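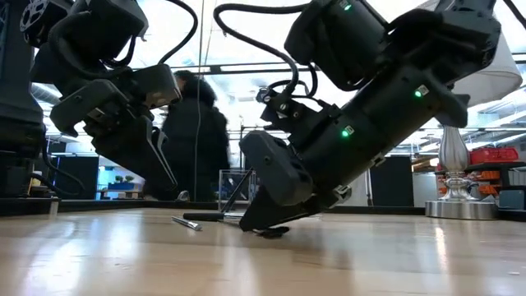

Fault report: unplanned closing force on the right arm
Project Jedolis, group report 2
Jadwiga Duda and Charmaine Molefe
Submitted 5/10/20

1. Summary

During the small-object sorting task the right gripper closed past its commanded width and went on driving against the end stop until the motor driver tripped. The fault came up on 13 of 95 logged grasps. There were no injuries. One set of fingers was taken out of use. We traced the fault to a lost home position after a brown-out on the gripper supply, made worse by a force limit that our own code never applied.

2. Task and equipment

The task is to pick slim handled items off a wooden table and place them in a clear holder. Brushes and pens were chosen as they roll, and a gripper that is slightly wrong about its own width will either miss them or pinch them hard. Two arms work the same table. Each gripper is driven through a Nzioka controller board, and the arms are commanded by Jedex, the scheduling program written by last year's group.

Force is limited in software. Jedex sends a width and a current ceiling, and the board is meant to hold the ceiling until a new one arrives. 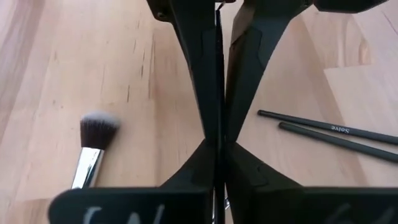
3. What happened

The first fault came on grasp 31. The right arm reached its pick height, the fingers met, and the current stayed at maximum for 2,000 ms until the driver shut down. Jedex recorded the grasp as successful, as it only checks that motion has stopped. The arm then tried to lift. Jadwiga pressed the emergency stop, which cut power to the arm but left the gripper clamped. We had not known that the two were on separate circuits.

After a restart the gripper reported a width of zero while visibly open. We carried on for the rest of the session with the current ceiling typed in by hand before each run. This was a poor decision. The fault returned 12 times and we should have stopped at the second.

4. Cause

The supply to the right gripper dipped whenever both arms accelerated together. The board reset, lost its home position and came back with its default ceiling, the highest it allows. Jedex sends the ceiling once at start-up and never again, so after a reset there was no limit in force. We reproduced this on the bench by switching the supply off and on by hand - the same result every time.
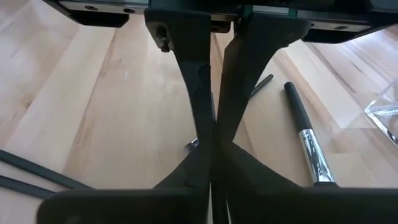 The finger geometry also matters. When the zero is wrong, the error shows up as load at the tips, and a finger with a slender neck has little material there to take it. Our fingers narrow from a broad top to such a neck before flaring out again into the pads, so the neck is where we would expect bending. Flimico, who supplied the printed parts, sent a drawing with a thicker section in November. We had filed it and not fitted it. Fitting it would not have removed the fault, but it would have given more margin.

5. Changes made

Jedex now sends the current ceiling with every width command.
The board's reset flag is read before each grasp. If it is set, the arm holds still and the gripper is homed again.
A grasp counts as successful only if the final width is within the range for the item.
The emergency stop now cuts both circuits.

6. Still open

The supply itself has not been replaced. Until it is, the arms are run one at a time. Homing with an item between the fingers gives a false zero, and we have no check for this.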